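Hand-held Gripper Comparison: Frequently Asked Questions
Rahimi Project - Gripper Notes
Last updated May 12, 2019
Page kept by Ladan Fallahi

We receive many letters with the same questions about our comparison of hand-held grippers, so I collected the answers on one page. If your question is missing, please write to me. I answer slowly, but I answer.

What are you comparing?

Two kinds of hand-held gripper for household cloth work. The first kind is the Javareck, a two-finger tool with slotted yellow fingers. The second kind is the Dradoren, which has a wider opening and solid rubber fingers. A person holds the tool and does the task by hand, and the recordings are used later to teach an arm the same motion. We wanted to know which tool gives us cleaner recordings when the object is soft.

Why cloth and not boxes or cups?

Because boxes and cups were easy for both tools, and we learned very little from them. Our first trial used rigid objects only, and the two tools finished with almost the same result. When we changed to clothes, towels and bedding, the differences came at once. Cloth has no fixed shape. You can grip it correctly and still lose it one moment later.

Where do you do the tests?

In real homes, with ordinary furniture. We started on a laboratory table with a gray cover and very even light, and the results were too good. At home there is daylight from one side, the quilt has a pattern, the sleeping mat has fine stripes, and the person must move between the bed and the other furniture. All of this is difficult for a camera and also for the person. I recommend to every group that they leave the table as early as possible.

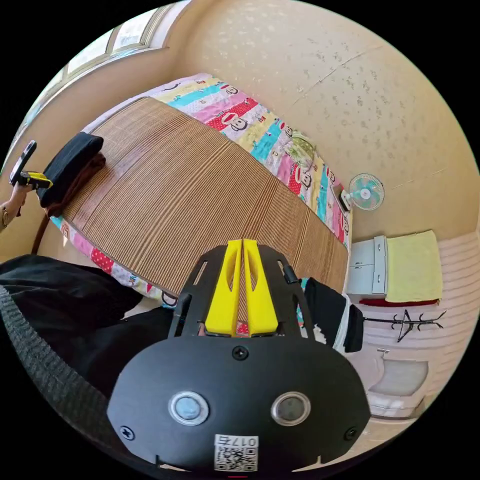
The second thing we learned from the homes is about the body of the person. On a table you stand straight and your elbows are free. Next to a bed you lean forward, and your wrist must turn more than is comfortable. A tool which felt light in the laboratory can feel heavy after one hour of this. Please try any tool in a low position before you decide to buy it.

How many recordings did you make?

We made 824 recordings in total and kept 577 of them. The others were removed for different reasons: the cloth was outside the view for too long, the tracking was lost, or the person stopped in the middle of the task. We do not remove a recording only because the grip failed. A failed grip followed by a second try is useful material, and I think many groups throw it away too quickly.

Do you use one gripper or two?

Both, depending on the task. Moving a folded towel needs only one. For trousers, shirts and anything which must be spread or folded, we use two, one in each hand. The two hands should be trained together from the start. We tried to record the left and the right hand separately and combine them afterwards, and the result looked like two people who do not speak to each other.

What do the fingers do well, and what do they do badly?

The slotted fingers bend a little when they close, so they hold a thick fold without pushing it away. They are good for trousers, for the corner of a blanket and for a waistband. They are less good for one thin layer lying flat on a smooth surface. In that case the person must first push the cloth to make a small fold, and then close the fingers on it. New people need some time to find this movement. We do not explain it on the first day, because we would like to see if they find it alone - most of them do.

The solid fingers of the Dradoren are stronger, but they take too much cloth. Very often they picked up the garment together with the thing under it.
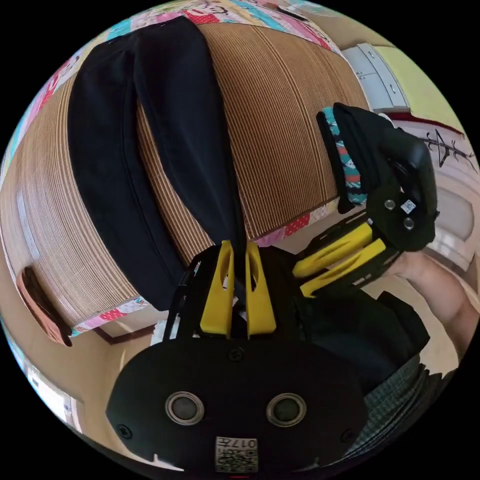

Two grippers working on black trousers over a round pouf. The fingers on the left hold a fold at the end of one trouser leg.

Is a round surface harder than a flat one?

Yes, clearly. On a flat bed the cloth stays where you leave it. On something round, the part which hangs down can pull the rest with it, and the second hand must hold while the first hand moves. We added round furniture to the protocol in August, and I regret that we did not have it from the beginning.

How many people took part?

There were 19 people, and most of them had never held such a tool before. Each person had a short practice with a dish towel and then began. We did not choose people with technical experience. In our notes, the persons who iron and fold a lot at home were usually better than the engineers, me included.

Which controller do you use to play the motions on an arm?

The Foltum controller, with its standard settings. We changed only the closing speed, which we reduced to 70 percent. At full speed the fingers pushed thin cloth away before they could catch it. If you use another controller, begin slow and increase in small steps.

Do dark clothes make problems?

They do. On black fabric the folds are hard to see, and the edge of one layer disappears into the next one. More light from the side helps more than more light from the top. We kept the dark clothes in the set on purpose, as many people own them and a home robot cannot ask for other colors.

How do you keep the tools apart in the data?

Every tool has a number on a label. Before each session we write the number and the hand, left or right, in the log. Please do this also if you have only two tools. We once exchanged the hands by mistake and lost one full day of work to find it.

So which one should I buy?

For cloth only, I would take the Javareck with the slotted fingers. For a mix of cloth and heavy rigid objects, the Dradoren is a reasonable choice, if you accept some failures with thin fabric. If you can borrow both, use each of them for one complete day of folding and ask your wrist.

Can I get the recordings?

Not yet. We must first check them for faces, papers and other private things in the homes. When this is finished, I will put the request form on this page. For the protocol and the log sheet you can write to me already now, and I will send them as plain text files.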